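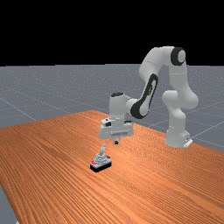 4.3 Setting up the lever task in the simulator

In this section you will load the lever task, check that the planner and the controller agree about the position of the hand, and run the first approach. It is assumed that you have finished section 4.2 and that the Matero planner starts without error messages. You do not need the real arm for any of the steps.

Before you begin

Close all other Valtstead sessions on the same computer. Two sessions can open the same port, and the second one will not give a warning. The commands of one user will then arrive at the arm of the other.

Check that the folder "tasks" has a file named lever_single.task. If you installed from the small package, the file is missing and you must copy it from the full package.

Loading the scene

1. Start Valtstead and wait until the status line shows READY.

2. Choose File, then Load Task, and select lever_single.task. The table, the arm and the lever mechanism are loaded together. Do not load the arm separately.

3. Open the Scene Tree on the left and click the plus sign beside "mechanism". You should find three entries: base, body and lever. If the entry "lever" is gray, the joint is locked. Click it with the right button and choose Unlock Joint.

4. Set the random seed to 413. All results that are printed in this manual were made with this seed. With another seed the mechanism is placed differently on the table and your numbers will not match ours.

5. Press Reset once. The arm goes to its home pose and the simulation clock returns to zero.

Note: The ground grid and the black background are part of the default world. They have no influence on contact or on planning. You can switch off the grid in View, but please leave the ground plane on, or objects which fall from the table will fall forever and the simulation becomes slow.

Checking the frames

6. In the menu Tools, open Frame Viewer and mark the boxes "hand" and "lever_tip".

7. Compare the two Z axes. The Z axis of the hand must point down to the table. The Z axis of lever_tip must point up. If both point in the same direction, the task file was saved with an old version, and you should run the command

convert_task lever_single.task --flip-tip

and load the file again from step 2.

8. Type get_offset in the console. The answer is the distance from the hand frame to the fingertips. Write this value in the field Tool Offset of the Matero panel. The planner does not read it from the simulator by itself.

Caution: If the field Tool Offset stays at zero, the planner believes that the fingers have no length. The hand will be driven too low and the fingers will be pushed into the lever. In simulation this only gives a contact error. On a real arm it can damage the fingers.

Planning the approach

The approach has two parts. In the first part the arm moves freely to the pre-grasp pose, which is above the lever and a little behind it. In the second part the hand moves down in a straight line. We keep the parts separate so that you can stop between them and look at the pose.

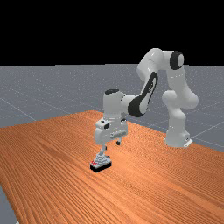
9. In the Matero panel, choose Plan to Pre-grasp. The planner has a limit of 200 attempts. In most cases a path is found in the first few of them. If all attempts are used, see "When no path is found" below.

10. Press Preview. A transparent copy of the arm follows the path one time. Watch the elbow during the preview. It should stay high during the full motion. A path where the elbow goes down near the table is allowed by the planner, but it leaves little space for the straight part that comes after.

11. If you accept the path, press Execute. If not, press Plan again. You do not need to reset.

12. When the status line shows HOLD, choose Plan Straight Down and press Preview again.

13. Press Execute. The motion stops by itself when the contact force goes over the limit in the field Max Force, or when the end of the line is reached.

14. Type save_run and give the run a name without spaces.

Note: The button Execute stays active when the scene was changed after planning. This is a known fault. Gilberto Zapata has reported it and the correction is planned for October. Until then, please make a new plan each time you move something in the scene.

When no path is found

Look first at the message in the console.

"Goal in collision" means that the pre-grasp pose touches something. Raise the value Pre-grasp Height in small steps and plan again.

"Joint 6 at limit" means that the wrist cannot turn enough for the chosen grasp. Change Grasp Angle to the opposite sign. The lever can be taken from both sides, so the task is not changed by this.

"Start state invalid" appears when the arm was left in contact by the run before. Press Reset and begin again from step 9.

If you see none of these messages, the planner has probably lost its connection to the simulator. Close the Matero panel and open it again from the menu Tools. It connects on port 781. Ask your network administrator if this port is free.

Reading the perception view

By default the planner takes the pose of the lever directly from the simulator. This is the right choice for a first test. To use the pose from the camera estimator, change Pose Source to Estimated and wait until the first pose arrives. The estimator needs a free view of the mechanism. When the hand is very near, a part of the lever can be hidden from the camera and the estimated pose starts to jump.

For this reason the last good pose is frozen when the straight part begins. You can change the behavior with the option freeze_on_descent, but we do not recommend it. Anselmo Mosquera made many tests with the option off, and the hand followed the jumps of the estimate.
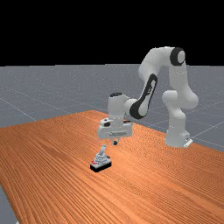
Valtstead User Manual, page 169

Comparing two runs

15. Choose Tools, then Compare Runs, and select two saved runs. They must have the same seed.

16. Mark "hand height" and "lever angle". The curves are drawn over the same time axis.

17. To export the curves, press Export and choose CSV. The Balter format is also in the list, but it keeps only the joint values and the lever angle is lost.

Note: The lever angle is counted from the position after Reset, and the positive direction is toward the robot base. In older task files it was the other direction. If one of your curves is a mirror of the other, check the version number in the first line of both task files.

Continue with section 4.4 to close the fingers and move the lever.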